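**Ticket 445: Pletuna two-drawer cabinet, top drawer sticks**

Hi again! So I've had the cabinet for 5 weeks now and the top drawer still catches about halfway out, and always on the left. The bottom one glides like a dream. I love the thing otherwise (that oak!), so I'd much prefer a fix to a refund.
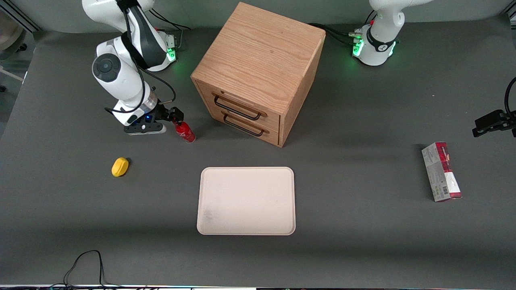

*Cabinet with both drawers closed. Top one is the troublemaker.*

Tried so far: emptied it, vacuumed the runners, rubbed a candle stub along them. The candle helped until Saturday, then it was back to catching. I also wondered if I'm overfilling it, so I pulled out the tall stuff, including any boxes like the plaid one. It still sticks with nothing inside!

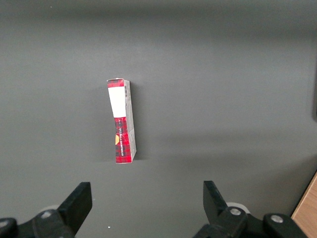 *Plaid box, standing up. A bit dented down the side.*

Small things are moving to a tray until we sort this out. Bottles too, lying down.

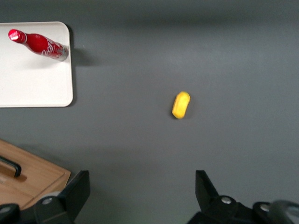
*Tray with the Coca-Cola bottle on it.*

Elsa Heinonen replied that a left-side catch usually means the runner screw has backed out a little, and asked me to take the drawer right out and snug it up by hand, no power driver.

Okay, will do that tonight and report back. Leaving the ticket open!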